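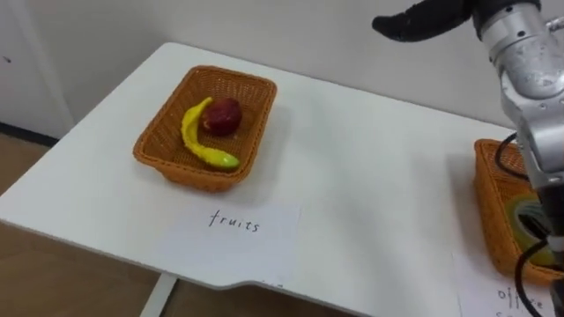 Search this site Search Go

Basket weaving

Basket weaving is the craft of turning bendy plant stuff into a container, and I think it's one of the most overlooked crafts going. I've kept this little encyclopedia of household crafts for a while now and the basket page is the one I keep coming back to fix, because I keep learning things (and because I got the part about rattan wrong the first time, sorry to everyone who printed it).

What counts as a basket

I use the word loosely. If the sides and bottom are made by crossing, coiling or twisting long thin pieces together, I call it a basket. That takes in trays, hampers, fish traps, backpacks, cradles and those flat sieves people use for tossing grain. Some weavers I've met would throw half of those out, and we've had some fun arguments over it!

Wicker, by the way, is a way of making things. People talk about it like it's a plant, and I did too for years. You can make wicker out of willow, rattan, reed, twisted paper or plastic strand, and it's all still wicker.

The main methods

Coiling is the one I'd hand to a beginner. You take a bundle of grass or pine needles, wind it around in a spiral and stitch each round to the one before it. It's slow but very forgiving, and you can do it in front of the TV.

Plaiting uses flat strips that go over and under each other, same as a lattice pie crust. Palm leaf and birch bark are great for this.

Twining has stiff upright pieces (called stakes or spokes) and two or more softer strands that twist around each other as they pass each stake. You get a nice tight wall out of it.

Stake-and-strand is what most folks picture when you say wicker basket. The stakes stand up from a base and a single strand, the weaver, goes in front of one and behind the next. Then there's ribbed or frame work, where you start with hoops and fill in between them. My first egg basket was done this way and it leans like a drunk, but I still use it every week.

Materials

Willow is the classic in much of Europe. It's usually cut in winter when the leaves are down, then sorted by length and dried. Dried willow has to be soaked before you can bend it, and if the bark's still on, that can take days. I cut mine in March one year, which was far too late, and the buds were already popping. Lesson learned.

Rattan is a climbing palm from the tropics, mostly Southeast Asia. The outer skin gets peeled off and sold as chair cane, and the core gets sliced into what craft stores call reed. It soaks up fast, so it's a friendly thing to start with. White oak and ash are split into thin strips called splints. Sweetgrass smells wonderful, and I'd keep a bundle of it in the car if I could.

A bit of history

Baskets are hard to date because they rot. A lot of what we know comes from dry caves, where pieces have survived for thousands of years, and from marks pressed into old clay. I find those clay prints really moving. The basket's long gone and you can still see every over and under.

Machines never took over the way they did with cloth. There are machines that make wooden veneer baskets and machines that weave flat sheets of cane, but a proper shaped woven basket is still made by hand, even the cheap ones. Think about that next time you see one in a bargain bin.

Looking after a basket

Dust it with a soft dry brush. Keep it away from the radiator, as very dry cane gets brittle and snaps. If it gets damp, let it air out somewhere shady before you put anything back in it. Don't pick a heavy one up by the rim, please.

See also: Chair caning; Rush seats; Straw hats; Brooms

Page last updated January 8, 2019

228 shares 37 comments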